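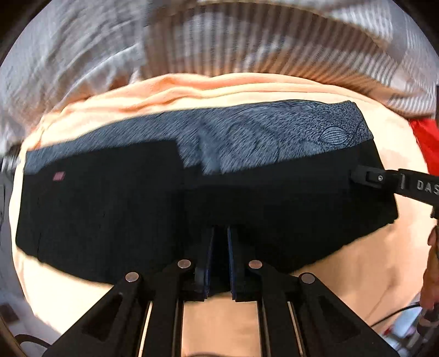 Black folded garment with the gray speckled band, on the peach fabric.

Folding dark clothes on a bed: width, order, and keeping the printed band flat

Asked in Laundry and Linen
Viewed 2106 times

I fold on the bed because I have no table of the right height. Most of the load is black, and a few pieces have a printed band like the one in the photo (gray speckle, a leaf or seed pod drawn in thin black line near one end). The stack goes into a drawer with a clear inside width of 700 mm and a fixed depth.

Three problems:

1. The folded piece comes out as a curve. The lower edge bows toward the middle and the ends sit higher. On a hard surface the same fold comes out closer to straight.

2. The printed band creases if it ends up inside the fold. If I leave it outside along the top edge, it stays smooth but the piece is uneven in thickness, and the stack leans after four or five layers.

3. The cloth underneath moves. I put a large piece of peach fabric over the striped bedding to keep lint off the black. It bunches into a ridge just behind whatever I am folding.

I have read the Fisdale folding chart, which assumes a table and does not cover printed bands. Is there a fold sequence that works on a soft surface, or do I need a board? I would prefer not to buy anything. Everything is machine washed cold and line dried. No ironing.

Edit: the drawer is the lower one in a Samum chest, if that helps. The runners are fine.

3 answers

Answer 1 (accepted, score 14)

The curve and the ridge have the same cause. A mattress gives under your hands, so when you press the middle of the fold and pull outward, the cover cloth is dragged along with the garment. The slack collects at the far side. The garment then relaxes into the dip you made.

Get a stiff surface under the cover cloth. It does not need to be a folding board. A large drawing pad, the back panel of a bookcase or a flattened shipping carton will do. It should be wider than the finished fold by a hand on each side. Lay the cover cloth over it and tuck the far edge under the board. The near edge can hang.

Sequence for a piece with a band:

Lay the garment face down with the band away from you.
Smooth from the band toward you, with flat palms. Do not pull sideways.
Fold the sides in to your target width. For a 700 mm drawer holding two stacks, fold to 340 mm. That leaves 20 mm in total for clearance.
Bring the near edge up so that it stops just short of the band.
Turn the whole piece over, supporting it from underneath with a forearm.

The band is now a single run along the top with no crosswise fold except at the sides. If the side folds mark the print, make them looser and let them roll over.

For the lean, alternate. First piece with band to the back of the drawer, second with band to the front, and so on. The thick edge then falls on opposite sides and the stack stays level. I have a drawer of 203 mm depth done this way and it closes without rubbing.

Comment: Does the alternating still work if only some of the pieces have bands?

Comment (answer author): Put the banded pieces in pairs and the plain ones between the pairs. Plain ones can face any way.

Comment (asker): Carton under the cloth fixed the ridge. Still a slight bow in the heavier knits, but acceptable.

Answer 2 (score 5)

Agree with the board. Two additions.

Check what the cover cloth is made of. Smooth sheeting slides on other bedding. Brushed cotton or an old flannel grips better, but it sheds onto black for the first few washes, so wash it separately before use. Menzies sells a rubberized mesh by the length that goes between the layers. Shelf liner does the same thing.

Also keep red items off the cover cloth while anything is damp. I see some red fabric at the right side of your photo. If it is fully dry there is no issue. If it is a newer item that still bleeds, a pale cloth will show it quickly.

Answer 3 (score -1)

Just roll them. I roll everything and it all fits. No creases.

Comment: Rolling puts a curl in a stiff print, and the asker wants a flat stack.

Comment: Works for T-shirts. I tried it with the deep drawers in the Ridville unit and had to unroll half of them to find anything.

Related: How to stop black cotton from picking up lint in the drawer (1398 views)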